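4. The open day at Jillbridge

4.1 What visitors were told

The Droltenwood group opened its laboratory at Jillbridge to the public on Jul 12, 2019. We attended as observers, with the agreement of the hosts, and we had asked in April for the running order and for any text that would be read aloud to visitors. The running order arrived. The text did not, and Lambros Drakos, who led most of the tours, told us there was none and that he spoke from memory. We therefore rely on our own notes and on the two tours he allowed us to record.

Each tour lasted 15 minutes. It began with a talk in the corridor, moved to the enclosure where the two-armed system was kept, and ended at a desk where visitors could fill in a card. In the corridor talk the system was called Climura, a name which the group's earlier papers use only for the control software. Visitors could not have known this. Several of those we spoke to afterwards used the name for the arms, and one used it for the whole room.

The talk made three claims that matter here. The first was that the arms could tidy "an ordinary desk". The second was that they had not been told in advance where anything was. The third was that a version for offices was "close". We take these in turn, although the third can be dealt with quickly: when asked, Drakos said that close meant the group was looking for a partner.

4.2 What was shown

The task on each tour was to pick up a small flat item from a white tabletop and move it to another place on the same surface. Visitors stood along one side behind a rope. Mirela Tavares sat at a keyboard to their left and started each run when Drakos nodded. She also had a stop button, which we saw her use on two tours. On neither occasion did Drakos mention it, and he went on talking while the arms were still.

Figure 4 gives the layout for one of the recorded tours.
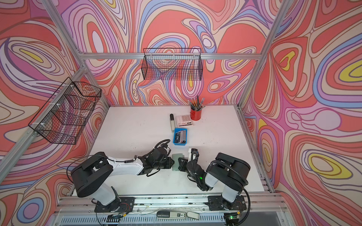

Figure 4. The enclosure during a demonstration run, Jillbridge.

The claim that the desk was ordinary deserves more attention than it got on the day. What makes a desk hard for a machine is mostly the clutter: papers that slide under other papers, a mug with its handle the wrong way round, a cable that comes along with whatever is lifted. Figure 4 shows office things, certainly, among them a calculator, a blue tray of cards and a red cup full of pens and brushes, but they stand towards the back and there is bare white table between most of them. The flat green item is down at the front, between the two grippers. We do not suggest that anyone meant to mislead. A layout of this kind is a sensible one for testing, and the group's own report says as much. But it is the layout of a test, and it was presented to the public as somebody's desk.

Evanthia Chatzigeorgiou, who designed the enclosure, was more careful in conversation than the tour was. She described the objects as "props, really" and said that the pens had never been part of any trial. She also said that the strongly patterned walls were there to make the seeing part of the job harder. We accept that this was the intention. We would add that a busy wall is a difficulty for the cameras only if the cameras have to look at it, and we could find no account of how much of the wall entered the images used for control. The group's report gives a success rate with the patterned walls and none with plain ones, so the reader cannot tell what difference they made.

4.3 Where things were

The second claim, that nothing was known in advance, is true in a narrow sense. The software was not given the position of the item as a number. It had, however, been trained on 1204 recorded attempts in the same enclosure, with a person guiding the arms, and 1033 of these were kept after checking. The reasons for dropping the rest are not given. Lefteris Psarras, who did the checking, told us that he removed attempts that "looked untidy". If untidy attempts were those in which the item was badly placed, then the system learned from a set in which it was mostly well placed, and the tours, on which Psarras himself set the item down each time, can hardly count as a fresh test.

We asked whether a visitor might place the item. Drakos agreed on the later of our two recorded tours, and a girl of school age put it close to the rope, on its edge against the calculator. Psarras laid it flat and moved it nearer the front before the run began. The run was a success and was applauded. In our notes this is the single most useful moment of the day, and it does not appear in the account of the event that the group later put on its website.

4.4 What visitors took away

The cards at the desk asked one question, whether the visitor would be happy to have such a system at work, and 100 were returned. The group has quoted the answers as evidence of public support. We think they show that people enjoyed the tour — as we did — and little more. A person who has seen one flat item moved across a table has not been given grounds to judge an office machine. Aliki Andreadis, who handed out the cards, had suggested adding a question on what visitors thought they had seen. The idea was dropped for lack of room on the card.

For the later visit, to the Gwynne site, we asked for three changes: a written text for the guide, an item placed by a visitor on every tour and left where it was put, and a spoken mention of each stop. Gwynne agreed to the first two. The results are set out in Section 5.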